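Gripper fingers, third print

I have been rebuilding the hand-held gripper since October, mostly in the evenings, and the fingers have now been through three versions. These are my notes on the third. The first two are covered briefly so that I don't repeat them.

The gripper is a trigger-driven parallel design with a camera on the body looking down past the fingers. I call it Sisay, because the folder needed a name. The purpose is to record hand motions that I can later play back on the small arm, which is still in pieces on the other bench. The two should end up with the same fingers, so the fingers have to come off easily and go back on in the same position.

What was wrong with version one

Version one was a single part per side: finger, knuckle and slider all in one print. It was stiff and light and it took most of a night to print. Any change to the finger pad meant printing the slider again, and the slider is the part with the tight fit. I threw away two good sliders to fix a chamfer. I also printed it with the layers running across the finger, and the left one snapped at the root when I closed it on a tape measure.

What was wrong with version two

Version two split the finger from the mount. The finger was held by a self-tapping screw going straight into plastic. This worked until I had removed the finger a few times, after which the thread was gone and the finger rocked. I measured the play at the tip with a feeler gauge and stopped when I ran out of gauges. Playback would have been useless with that much slop, as the recorded opening and the real opening would not agree.

Version three

The split stays, but the mounts now take brass inserts. The fingers are plain rectangular blocks with flat inner faces and softened edges. I gave up on the curved pad. It held round things well and everything else badly, and it made the opening hard to define. With two flat faces the opening is one number.

Everything is printed in the same dark green filament, from a spool of Jundora that I bought for an unrelated project. It prints a little hotter than the label suggests. Four walls, 40 percent infill, layers running along the length of the finger this time. There is a small hole near the tip of the finger for a pin, in case I want to attach a rubber pad later. I haven't decided on the pad. Bare plastic slips on anything glossy, but a pad adds thickness that has to be subtracted from the opening, and it wears.

The inserts went in with a soldering iron and a flat tip. My procedure, for the next time I need it:

1. Print the hole slightly undersized and leave the top edge square. A chamfer looks neater but lets the insert start crooked.

2. Set the iron lower than you would for solder. Let the insert sink under the weight of the iron. Stop while it is still a hair proud of the surface.

3. Press it flush with a cold piece of flat steel and hold until the plastic has set. Skipping this leaves a raised lip, and the finger then sits on the lip.

4. Run a screw through by hand before fitting anything. If it binds, warm the insert again and straighten it.

5. Fit both fingers loosely, close them on a flat bar, and tighten the screws with the bar still clamped. Then open the gripper and look at it from above over a plain surface, where a twisted finger is easy to spot. I use the white board with the wooden rim.

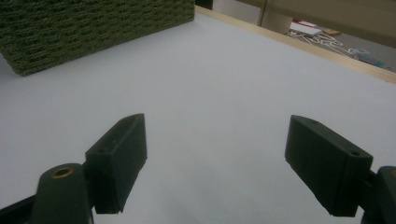

6. Close and open by hand before connecting anything to the logger. Listen for the slider. It should sound the same in both directions.

Calibration

The logger is a small board from Starketti that reads the trigger position and writes it to a card with a timestamp. The raw value with the fingers fully closed is 188, and fully open it is 2,331. I take both ends after every reassembly, since the magnet moves slightly when the cover goes back on. The mapping between them is close enough to linear that I use a straight line and check it in the middle with a gauge block.

The check in the middle was off on the first try. I spent an evening in the logging code looking for a rounding error. The cause was the return spring, which was catching on the end of a cable tie and holding the trigger back over part of its travel. I trimmed the cable tie.

The end stops are printed as part of the body and I don't trust them. Squeezing hard bends the closed stop enough to change the reading. For now I close the fingers with light pressure when I take the zero. A steel pin would be better and there is space for one.

Still open

The right mount sits very slightly lower than the left. I can't tell whether this comes from the print or from the rail underneath, and swapping the mounts left to right would settle it, except that they are mirrored and don't swap. I will print a second right mount and compare.

The screws need something to stop them from backing out. Thread locker near printed parts makes me nervous, as some kinds attack some plastics, and I haven't tested the one I have on this filament. I have put a drop on a scrap and left it on the shelf.

The files are in the Girnenitz folder with the arm, under fingers_v3. The version two mount is in there as well. It uses the same slider, so don't mix them up by the slider alone. Check for the larger insert hole.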